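共有 14 | コメント 31 | 閲覧 1,372
当サイトではCookieを使用しています。閲覧を続けると同意したものとみなされます。[同意する] [設定]

大型かぶりもの・造形相談板

件名:狼の頭が重い、曇る、そして前が見えない

投稿者:煮こごり大佐
2024年9月29日

初めて書き込みます。来月の商店街の仮装パレードで、狼の頭をかぶって歩くことになりました。Godosnessというメーカーの大型ヘッドの中古です。硬めのフォームに塗装、口は開きっぱなし、目はスモークの樹脂板。見た目は文句なしです。弟が玄関で本気の悲鳴をあげました。

困っているのは中身のほうで、
・かぶって五分で目の板が真っ白に曇る
・下を向くと鼻先に引っ張られて、そのままお辞儀になる
・左右の視界がほぼ無い

という三重苦です。目の高さの内幅が26センチあり、自分の頭に対してだいぶ余っています。パレードのコースは商店街の端から神社の石段の下までで、ゆっくり歩いて20分。途中で外すのは子どもの夢的にまずいそうです(実行委員長談)。

改造していいところと、触ると後悔するところを教えてください。工具はカッターとドライバーと、なぜか家にある糸鋸だけです。

投稿者:ふすま三枚
ようこそ、狭くて暑い世界へ。

曇りから行きます。目の板の内側に食器用洗剤を薄く伸ばして、乾いたら柔らかい布で拭き上げてください。昔ながらの方法ですが、二十分なら持つことが多いです。スキー用の曇り止めでも可。ただしスモーク板が古いと曇り止めの溶剤で白くなることがあるので、必ず端で試すこと。私は試さずに塗って、半魚人を一匹、白内障にしました。

重心は後頭部に錘を足す人がいますが、お勧めしません。重いものをもっと重くする解決策は、だいたい首に請求が来ます。

投稿者:蝋人形係
横から失礼。錘を足すのは悪くないと思います。

うちの劇団の馬は後ろに600グラム足して、ようやく前を向いて歩けるようになりました。首への負担は総重量よりも、前に倒れようとする力のほうが大きいです。てこの原理です。中学でやりました。

あと洗剤は汗と混ざると目に入ります。入ると泣きます。泣く狼は子どもには意外と好評ですが、歩けなくなります。

投稿者:ふすま三枚
>>蝋人形係
馬は出番が五分とかでしょう。二十分歩く人に錘は酷です。てこの原理は私も中学でやりました。そのあと整形外科でもやりました。

投稿者:蝋人形係
>>ふすま三枚
馬の出番は一幕まるごとです。しかも走ります。

投稿者:ふすま三枚
>>蝋人形係
役者さんが若いのでは。

投稿者:蝋人形係
>>ふすま三枚
五十八歳です。私です。

投稿者:煮こごり大佐
早速ありがとうございます。馬の方、大先輩でした。

錘の件は置いておいて(置いておくのも重そうですが)、中の固定について聞きたいです。今は何も付いていなくて、頭に直接フォームが乗っている状態です。前の持ち主は何を考えてかぶっていたのか。頭がものすごく大きかったのか。

投稿者:旧館の受付
工事用ヘルメットの内装だけ外して付けるのが定番です。ハンモックと呼ばれる、頭の周りを締める部分。ホームセンターで交換用が売られています。これを天井側に結束バンドで留めて、あごひもも生かす。これだけで揺れは半分になります。半分というのは気分の話で、測ってはいません。

留める前に、フォームの内側に薄い板か硬い布を貼って補強してください。フォームに直接結束バンドを通すと、歩くたびに食い込んで、最後はチーズみたいに切れます。

投稿者:ねじ山なめ夫
内装派の意見もわかるけど、初心者なら布で十分では。

さらしか古い手ぬぐいをねじって輪にして、額の高さにぐるっと置く。頭の形に合うまで結び目の位置をずらす。洗える。安い。失敗しても手ぬぐいに戻る。ヘルメットの内装は失敗するとヘルメットにもならないので、私の家には用途不明のハンモックが溜まっています。

結ぶときは、ほどけない程度に固く、でも額に当たる側には結び目を持ってこないこと。二十分後に額に結び目の跡をつけたまま町内会長に挨拶した私が言うので間違いないです。
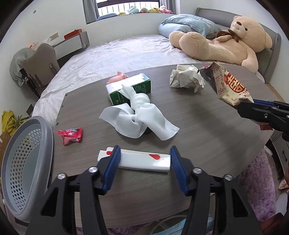 ねじって結んだ白い布(机の上)

素材は木綿がいいです。化繊は汗を吸わずに横へ流すだけで、流れた先にはたいてい目があります。輪にしたあと、後ろ側だけ面ファスナーで頭の内側に留めておくと、外して洗えます。洗うのは大事です。狼から狼の匂いがするのはリアルですが、隣を歩く魔女に嫌われます。

投稿者:旧館の受付
>>ねじ山なめ夫
布は歩くと沈みます。最初はぴったりでも、汗を吸ってへたって、石段に着くころには鼻から外を見ることになりますよ。

投稿者:ねじ山なめ夫
>>旧館の受付
沈むぶんを見越して固めに作るんですよ。豆腐と同じで、最初は水を切る前提で考える。

投稿者:旧館の受付
豆腐で頭を固定する人とは議論できません。

投稿者:煮こごり大佐
豆腐の件は持ち帰って検討します。

両方やるのは駄目でしょうか。ハンモックで吊って、隙間に布、みたいな。
あと視界ですが、狼の口が開いているので、口の奥に黒いメッシュを張って口から前を見る案を弟が出してきました。弟は悲鳴をあげて以来、妙に協力的です。

投稿者:ふすま三枚
弟さんは筋がいい。口から見るのは大型ヘッドの王道です。目の板は飾りと割り切って、口のメッシュを視界と換気の両方に使う。すると曇り問題も半分片付きます。目の板から見なければ、曇っていても誰も困りません。

注意は高さです。ご自分の目と口の開口部が合うように、頭全体を少し上に持ち上げて固定することになります。つまり内装の出番です。そして上に持ち上げると重心も上がります。つまり首の出番です。世の中うまくできています。

投稿者:蝋人形係
そこで錘ですよ。

投稿者:ふすま三枚
言うと思いました。

投稿者:Clurkdale帰り
流れを切ってすみません。数年前まで、Clurkdaleという小さな幽霊屋敷で裏方をしていました。演者の頭は毎晩見ていたので、少しだけ。

錘については、どちらの言い分もわかります。うちでは、鼻の長い頭は背中に逃がしていました。後頭部から細いベルトを出して、上着の下に着た簡単なハーネスにつなぐ。前に倒れようとする力をベルトが受けるので、錘は要りません。ただし首が左右に回しにくくなります。横を見るときは体ごと向く。狼がゆっくり体ごと振り向くと、あれは怖いです。お客さんは演出だと思って帰りました。

メッシュは黒でも、正面から強い光が当たると中の顔が見えます。目のまわりに黒いドーランを塗るか、黒い目出し帽をかぶるかしてください。夏場の八月興行で目出し帽を選んだ人は、休憩室の床と親しくなっていました。秋なら大丈夫でしょう。

投稿者:ねじ山なめ夫
ハーネスいいですね。何で作ってました?

投稿者:Clurkdale帰り
古いリュックの肩ひもです。リュックの本体を切り落として、肩ひもと背中の上のほうだけ残しました。本体を切るときに、中に弁当箱が入っていないか確認してください。入っていました。

投稿者:蝋人形係
ベルト方式は認めます。ただ、転んだときはどうするんですか。頭と体がつながっていると、首が持っていかれませんか。錘なら頭がすぽっと抜けて終わりです。

投稿者:Clurkdale帰り
そこは大事な指摘です。うちでは途中を面ファスナーでつないで、強く引くと剥がれるようにしていました。バックルで留めるのは絶対にやめたほうがいいです。

投稿者:ふすま三枚
これは本当にそう。自分ひとりで、三秒で脱げること。改造したら必ず脱ぐ練習をしてください。着る練習は皆さん鏡の前で何時間でもやるんですが、脱ぐ練習は地味なので省かれます。

それから付き添いを一人つけること。石段の「下まで」とのことですが、石段の下は石段に一番近い場所です。

投稿者:塗装は裏切る
内側に何か貼る話が出ているので、接着剤について。

フォーム用のBastentを使っている人が多いと思いますが、あれは乾くまでが長いです。表面が乾いたように見えても、中がまだ生きています。前日の夜に貼って当日かぶると、匂いで狼より先に人間が倒れます。貼ったら風通しのいい場所で三日。私は一週間置きます。せっかちな人は縫ってください。

ホットボンドで済ませる人もいますが、炎天下の車内に置くと全部はがれて、開けたときに中身が一塊になっています。内臓みたいでした。

投稿者:ねじ山なめ夫
>>塗装は裏切る
ホットボンド擁護派です。高温用を使えば車内くらい平気。一塊になるのは安いスティックのせい。

投稿者:塗装は裏切る
>>ねじ山なめ夫
高温用でやると、今度はフォームのほうが溶けます。試し打ちした穴がまだうちのミイラの首にあります。包帯で隠しました。ミイラでよかった。

投稿者:煮こごり大佐
皆さんありがとうございます。読んでいるうちに、狼をかぶるより作業するほうが危ない気がしてきました。

方針としては、
口にメッシュ、天井にハンモック、額に手ぬぐい、背中にはがれるベルト。錘は今回は見送ります(馬の方すみません)。

もうひとつだけ。口の奥を切り抜くとき、内側の塗装が割れそうで怖いです。古い頭なので口の端に細かいひびがもうあります。切る前に何か塗ったほうがいいですか。

投稿者:塗装は裏切る
表面に樹脂のコートがかかっているタイプなら、切る線に沿ってマスキングテープを貼り、その上から新しい刃で少しずつ。一回で切ろうとしないこと。糸鋸はしまってください。絶対に糸鋸を使いたくなる瞬間が来ますが、しまってください。

口の端のひびは、動くところなのでまた割れます。硬い補修剤で埋めるより、柔らかい水性のシーラーを薄く重ねて、色はあとから。ひびに沿って少し赤黒く塗ると、食事の後みたいで自然です。

投稿者:古物の棚
Godosnessの古いヘッドなら、切る前に内側の首元を見てください。署名か刻印が入っていることがあります。初期のものはEckhard Lenzという造形師が原型をやっていて、集めている人がそこそこいます。口を切り抜いたと聞いたら泣く人たちです。

前にHaberkornの店頭で似た狼を見かけましたが、値札を見て静かに戻しました。

投稿者:煮こごり大佐
見ました。首の内側に「E.L.」と彫ってあります。

どうすればいいんですか。

投稿者:古物の棚
カッターを置いてください。

投稿者:蝋人形係
錘なら何も切らずに済みますよ。

投稿者:ふすま三枚
……今回だけは一理あります。

投稿者:旧館の受付
いや、かぶるために作られたものはかぶるべきです。棚に飾られた狼ほど情けないものはない。メッシュを張るだけで、口を切らずに済む開き具合かどうか、まず懐中電灯で奥を照らして確かめては。開口部がすでに抜けていて、内張りで塞いであるだけのことも多いですよ。

投稿者:古物の棚
>>旧館の受付
内張りもオリジナルなら価値のうちです。

投稿者:旧館の受付
>>古物の棚
前の持ち主の汗も価値のうちですか。

投稿者:古物の棚
人によります。

投稿者:煮こごり大佐
懐中電灯で見ました。黒いフェルトが両面テープで貼ってあるだけでした。めくったら口の外まで素通しです。両面テープは文房具屋のやつだと思うので、たぶん前の持ち主の仕業です。オリジナルだったとしても、もうめくりました。

フェルトは捨てずに封筒に入れてあります。封筒に「狼 喉」と書いたら、弟に二度見されました。

投稿者:塗装は裏切る
いちばんいい形に収まったのでは。メッシュは突っ張る枠を作って内側にはめれば、接着もいりません。枠は太めの針金で。先端は丸めて、テープを巻くこと。目のすぐ前に来るものなので、そこは手を抜かないで。

投稿者:ねじ山なめ夫
手ぬぐいは採用ということで、私の勝ちですね。

投稿者:旧館の受付
ハンモックも採用なので引き分けです。

投稿者:煮こごり大佐
とりあえず仮組みして、家の廊下を二十分歩いてみました。結果だけ書きます。

曇り:気にならない。目の板は真っ白でしたが、見ていないので。
視界:正面と足元の少し先まで。足元そのものは見えません。猫を一度またぎ損ねました。猫は無事、機嫌は無事ではないです。
揺れ:ハンモックは優秀。手ぬぐいは十分過ぎから沈み始めました。
首:翌朝、右だけ痛い。

ベルトはまだ作っていません。弁当箱の入っていないリュックを探しています。

投稿者:旧館の受付
>>手ぬぐいは十分過ぎから沈み始めました

ほら。

投稿者:ねじ山なめ夫
水切りが甘い。

投稿者:ふすま三枚
首が片側だけ痛いのは、ハンモックの留め方が左右でずれているかもしれません。かぶらずに机に置いて、後ろから紐の高さを見比べてみてください。痛みが引くまで次の試着は休むこと。

足元が見えない件、やっぱり付き添いが要ります。弟さん、出番です。

投稿者:煮こごり大佐
弟に頼んだら、猟師の格好ならやると言っています。猟銃の代わりに何を持たせるかで、いま母も入れて揉めています。別スレを立てたほうがいいでしょうか。

投稿者:蝋人形係
立ててください。小道具なら錘の話はしません。

このスレッドをシェアする | お気に入りに追加
造形相談板の新着をメールで受け取りませんか? [登録する] [今はしない]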